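Section 4. Gripper set-up and first check

Fundcombe Robotics Club, bench guide for the Gidey arm. Revised Jun 11, 2020 by Rin Kobori. Replaces the loose sheets in the red binder.

This section covers mounting the gripper, wiring it, setting its open and closed limits, and checking it from the wrist camera. Sections 1 to 3 (base, shoulder and elbow, power) must be finished first. Section 5 covers pick-and-place for the December meet.

## 4.1 What you need

- Gidey arm, clamped to the table, joints 1 to 5 already calibrated
- Gripper assembly with both fingers fitted
- Wrist camera and its short cable
- Four M3 screws, 8 mm, and two spares
- 2.5 mm hex key
- Gripper test block, from the drawer marked 7
- Laptop with the Utier control program, logged in under the team account
- Team log book

The long screws in the same tray belong to the elbow cover. They will thread into the wrist plate and then press on the motor housing. If a screw stands proud after three full turns, take it out and compare it with a spare.

## 4.2 Mounting the gripper

1. Turn the arm power off at the supply. The switch in Utier only stops the motors and leaves the bus live.
2. Move the arm by hand to the rest position, wrist plate facing up.
3. Set the gripper on the wrist plate. The notch in the gripper base goes over the pin on the plate. It fits one way only.
4. Start all four screws by hand.
5. Tighten them a little at a time, working corner to corner, until snug. Stop when the short end of the hex key begins to flex.
6. Hold the gripper base and try to twist it. If there is any play, go back to step 4.

**Caution:** Do not hold the gripper by the fingers while tightening. The gears strip easily and we have one spare set for the whole club.

## 4.3 Wiring

1. Plug the gripper cable into the last motor on the chain (wrist roll). The connector clicks when seated.
2. Run the cable through the clip on the outside of the wrist. Leave a loop big enough for one finger.
3. Plug the camera cable into the hub on the forearm. Do not plug it into the laptop directly; the cable is too short and pulls tight at full reach.
4. Roll the wrist by hand through its full range, both ways. Watch the loop. If the cable goes tight or catches on a screw head, move the clip.

**Note:** The gripper motor ships with the same ID as the wrist roll motor. If this is a new motor, set its ID on the bench with no other motor connected. The steps are in section 2.6. Two motors with one ID will both answer and Utier will report a bus fault on each.

## 4.4 Setting the limits

Limits are stored in encoder steps. The gripper needs two: closed and open. Set closed first.

1. Turn the arm power on. Wait for the light on the base to go steady.
2. In Utier, open **Setup > Joints > Gripper** and press **Release**. The motor goes limp.
3. Close the fingers by hand until the pads just touch. Do not squeeze.
4. Press **Set closed**. Write the value in the log book.
5. Open the fingers by hand until they reach the stop, then let them come back slightly.
6. Press **Set open**. Write the value in the log book.
7. Press **Hold**. The motor takes up its position again. Keep your hands clear.
8. Set the torque limit to 500. The default is higher and will heat the motor if a finger is blocked.
9. Press **Save to arm**. **Save** alone writes to the laptop, and the next team to use a different laptop will get the old values.

If the closed value is larger than the open value, the motor was fitted half a turn out. Tick **Reverse** and repeat from step 2. Do not swap the two numbers by hand – the Disow driver reads the sign separately and the gripper will run into its stop.

**Caution:** Never press **Set open** with the fingers hard against the stop. The motor will try to hold that position for as long as power is on. This is how Team 2 lost a motor last term.

## 4.5 Camera

1. Fit the camera in its bracket with the cable side away from the fingers.
2. In Utier, open **View > Wrist**. The picture should appear within a few seconds. If it does not, unplug the camera at the hub, wait, and plug it in again before restarting anything.
3. Adjust the bracket so that both fingertips are in view with the gripper open. The tips should be level with each other to within a small amount.
4. Tighten the bracket screw and check the view again. The bracket tends to tip forward as the screw goes home.
5. Switch focus and exposure to **Manual**. On **Auto**, the exposure shifts each time the black fingers cross a white table, and the color threshold in section 5 stops working.
6. Set the exposure with the room lights as they will be used. Soft shadows on the table are acceptable. A hard shadow with a sharp edge may be picked up as an object; move the lamp or switch it off.

## 4.6 First check

Clear the table before this check and keep one person at the power switch.

1. Move the arm to the **Ready** position. The fingers should sit above the table with nothing between them.
2. Press **Open**. Look at the wrist view. 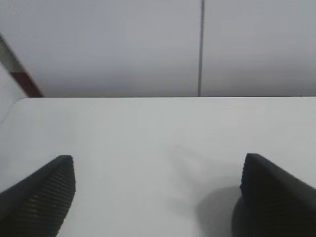 3. Compare the two sides. The fingers should lean toward each other by the same amount, with the ridged faces turned inward. If one tip is clearly higher or further out, the gears are a tooth off. Power down and see section 4.8.
4. Press **Close**, then **Open**. Listen for clicking. A single click at the end of travel means a limit is set too close to the stop.
5. Hold the test block between the fingers and press **Close**. Take your hand away once the pads have contact. The block should stay put with the arm still.
6. Tilt the wrist through its full range with the block held. If the block slides, clean the ridges with a dry brush and try again before raising the torque limit.
7. Run the **Cycle** routine with the count set to 33. It opens and closes the gripper and reports the motor temperature at the end.
8. Record the result, the temperature and your initials in the log book.

**Note:** The ridges collect tape glue and eraser dust. Use the brush only. Solvent wipes leave the pads slick.

## 4.7 Saving a reference view

The pick-and-place code compares the live view with a stored one to tell whether the gripper is empty.

1. Leave the gripper open in the **Ready** position, with the table bare.
2. Press **View > Store reference**. Keep people out from behind the table while it records.
3. Name the file with the team number and the word "open".
4. Repeat with the gripper closed. Use the word "closed".

Store new references whenever the arm is moved to another table, the bracket is touched, or the lights are changed. Wall seams, poles and anything else past the table edge are masked out by the code, provided the mask line is drawn at the far edge of the table. Draw it with **View > Mask** by dragging from left to right. On a table with rounded corners, start the line a little inside the corner.

## 4.8 Faults

| Symptom | Likely cause | Action |
|---|---|---|
| Gripper does not move, no fault shown | Still in **Release** | Press **Hold** |
| Bus fault on two motors | Duplicate ID | Section 2.6 |
| Fingers not level when open | Gears a tooth off | Remove cover, realign marks, repeat 4.4 |
| Clicking at end of travel | Limit too close to stop | Repeat 4.4 |
| Picture freezes when wrist rolls | Cable tight | Repeat 4.3, step 4 |
| One finger soft in the picture | Focus set on the other finger | Refocus midway between the tips |
| Limits wrong after changing laptop | Saved to laptop only | Repeat 4.4, step 9 |

Some difference in sharpness between the fingers can be left alone if the code still finds both tips. Lemlem Gashaw has the tip-finder script and can run it on a stored reference.

Gear covers are to be opened only with Azlan Chong or Etenesh Woldemariam at the bench. Log the fault before opening the cover, and put the screws in the tray lid.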